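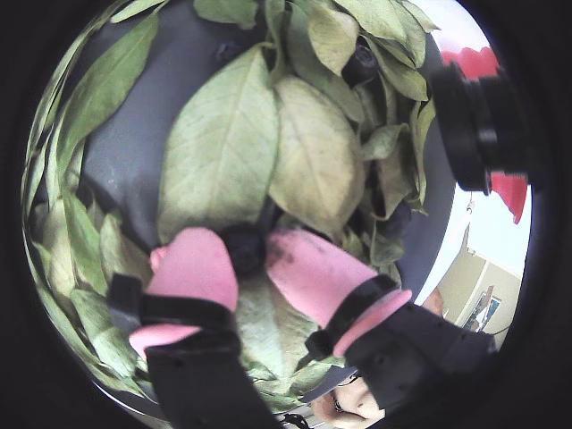
Berry in the fingertips, leaves everywhere else. View from the gripper camera.

How many demos before it stops picking the leaves?

Asked by sibiya_shed, Mar 21, 2023
Tags: imitation learning, data collection, grippers, fruit

I'm gathering demonstrations for a policy that's supposed to take blueberries out of a tray of leaves, one at a time, and leave the leaves where they are. Handheld gripper, two soft pink fingers, fisheye camera looking down past them. The task is called Drardale in our folder names, for reasons that left with the person who named it.

I have 500 demos. That's 16 sessions, all me, and my thumb would like a word. After training, the thing goes confidently to the tray, closes on a leaf, and carries the leaf away as though it has done me a favour. If a berry is out in the open it does fine. If a berry is tucked under a leaf it goes for the leaf, or hovers.

Things I've already tried:

Training for longer. It now picks up leaves more smoothly.
Brighter lights. No change, but the tray's shinier.
Wiping the fingers between sessions.

My labmate says just collect another 500. Before I give up another chunk of my life to this, is the number the problem, or is it what's in them? I can post the Drerketti export settings if anyone thinks it's those.

3 answers

Answer from Narendra Chaudhary (accepted)

It's what's in them. Go back and watch your own episodes at normal speed, which I realise is a punishment, and note what you did whenever the berry was covered. My guess is you did one of three different things depending on your mood: nudged the leaf aside with one finger, went in underneath, or moved the leaf out of the way before you hit record. The last one is the killer. We all do it. You end up with a lovely pile of demos in which berries are never really hidden, then you hand the policy a tray where they are.

What I'd do:

Pick one way of dealing with a leaf and stick to it. I like a sideways push with the left finger, a short pause, then the pinch. Slow is fine. Dithering isn't, so if you dither, bin the episode.

Start from a messier tray. Tip the leaves in, drop the berries on, give it a shake, and then keep your hands off it. If a tray comes out annoying, good, record that one.

Use old leaves as well as fresh. Dried, curled ones cast a dark little gap that looks a lot like a berry through a wide lens, and your policy needs to have met a few.

Include some recoveries. Close on a leaf on purpose, let go, back off, get the berry. Keep these short, and trim the start so you aren't teaching it the mistake along with the fix.

I'd do 5 short sessions like that and retrain before collecting anything else. And get somebody else to do a couple of them. Right now you've got a very thorough model of your own wrist.

I wouldn't touch the export settings.

Answer from geser_fan

we had the same thing with cherry tomatoes and it was the timestamps. video was behind the gripper width by a few frames so it learned to close early. check that first, takes ten minutes. Geser has a sync check under tools, or just clap the fingers on camera and see if the numbers line up

Answer from mopoke

Have you considered a vacuum

Comments

sibiya_shed: Watched the first three sessions. I am moving leaves before I hit record. In nearly all of them. There's one where you can hear me sigh and do it twice.

Narendra Chaudhary: Welcome to the club. Check the sync too, geser_fan is right that it's cheap.

sibiya_shed: Sync was fine. Fresh bag of leaves going in the tray after lunch.

mopoke: So that's a no on the vacuum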